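Briditmont Ice Rink — Opening Checklist for the Season, with Comments

Each point is marked OK, REPAIR or CHECK AGAIN. The comments are mine, and I ask the clubs to read them before the first practice.

1. Boards and kick plates: REPAIR
Two screws are standing out behind the north goal. A player who slides there can cut a glove or a hand. No games at this end until they are changed.

2. Protective glass: OK
All 97 panels were pushed by hand from the inside. One near the penalty box makes noise but does not move.

3. Netting above the glass: CHECK AGAIN
There is a small hole on the Utgate side, in the upper part. A puck does not pass through it today, but the hole will grow.

4. Goal pegs: OK
Both goals come loose with a strong push, as they should. Please do not hammer the pegs deeper. Last season somebody did this.

5. Player benches and gates: REPAIR
The latch of the visitor gate closes only if you lift the gate a little. Gasser has the part and will send it. Until then, one adult stands at this gate in every youth game.
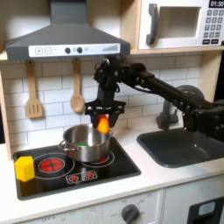 Briditmont, June 1, 2021

The second part was done after the ice was made.

6. Ice surface: OK
I measured at 18 points. It is thinner in front of the home bench, but still inside our limit. Water it there for one more night.

7. Resurfacing machine: CHECK AGAIN
Brakes and lights are good. The blade cover was not in its place — I found it under the stairs. It must be on the machine each time the blade is out of use.

8. Rubber floor to the locker rooms: REPAIR
The edge is lifted at door 2. Skaters step exactly there. Glue it, and put tape over it until the glue is dry.

9. Stands and exits: OK
There are 229 seats and all rows were walked. Exit signs have light. The Wiltow youth team keeps its stick bags in the east corridor, and this has to stop, the way out must be free.

10. First aid room: CHECK AGAIN
Stretcher and defibrillator are in order. Cold packs are almost finished.

Points 1, 5 and 8 must be closed before any game with spectators. Practice without contact is allowed on the south half.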